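Stidia Simulator > Set-up Guide > 6. Faults and Safe Recovery > 6.3 Camera tilt and unsupported objects

6.3 Camera tilt and unsupported objects

Use this section when the camera views lean to one side after a kitchen model is loaded, or when objects hang in the air near the gripper. The two faults can occur together. Clear both before you record a run or send any motion to a real arm.

CAUTION: Do not turn on the hardware link during this procedure. A plan made against a tilted model can drive the arm into the worktop.

6.3.1 Stop and hold

1. Press Pause on the run bar. Do not press Reset, as this clears the contact log.
2. Check that the link light in the status panel is grey. If it is green, turn the link off and wait 6 seconds.
3. Open View > Cameras and select the body and wrist cameras.
4. Save one still from each camera in use.
5. Look for walls and furniture edges that run diagonally, and for any object with nothing under it.
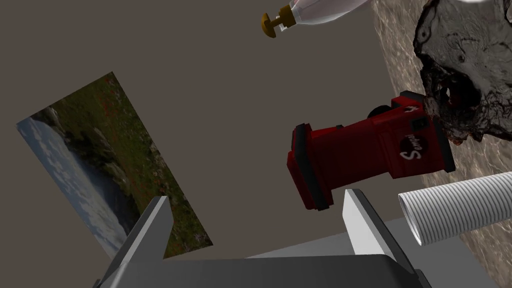
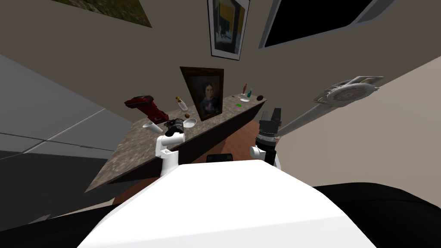
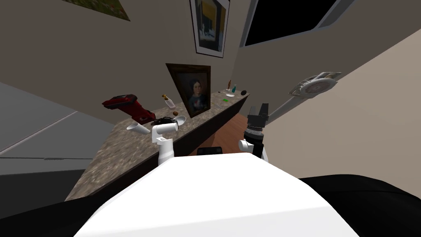
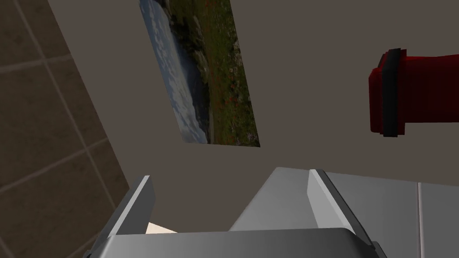 Fig. 6-4. Wrist views (first and last) and body views (second and third), kitchen model.

Note: A tilted view is not a fault in itself. Wrist cameras turn with the arm, and a body camera leans if the torso does. Compare the view with the joint readings before you change anything.

6.3.2 Find the cause of the tilt

1. Open Model > Base frame and read the roll value.
2. If roll is within 2 degrees of zero, the base is sound. Go to step 4.
3. If roll is outside this range, select Level base and save the model under a new name.
4. Open Cameras > Mounts and compare each mount angle with the sheet supplied with the robot.
5. Correct any mount that differs, then save the stills again.

6.3.3 Clear unsupported objects

1. With the run still paused, open the object list and sort by Support.
2. Select every object marked None. Objects held in a closed gripper are marked Held and must be left alone.
3. Export the contact log. Large logs (roughly 1,570 lines or more) are split into parts - keep all of them.
4. Select Settle. The objects drop to the nearest surface below.
5. If an object passes through the worktop, its contact shape is missing. Delete the object and import it again with Build contact shape ticked.
6. Step the model forward 3 times with the arms locked. If any object leaves its surface, repeat from step 1.

CAUTION: Keep the arms locked while Settle is running. An object dropped on to an open finger can be logged as a grasp, and the run will then be counted as a success.

6.3.4 If the fault returns

Do not raise the gravity setting to force objects down. This hides the fault and spoils the force readings. Send the stills, the contact log and the model file to Braltlow support, marked for Imani Rosenthal or Eetu Saarela, and leave the hardware link off until you have a reply.

Guide revised September. Section owner: Kasun Thambiah.

Was this page helpful? Yes (6) No (2) | Comments (3)
Contact support | © Braltlow | Back to top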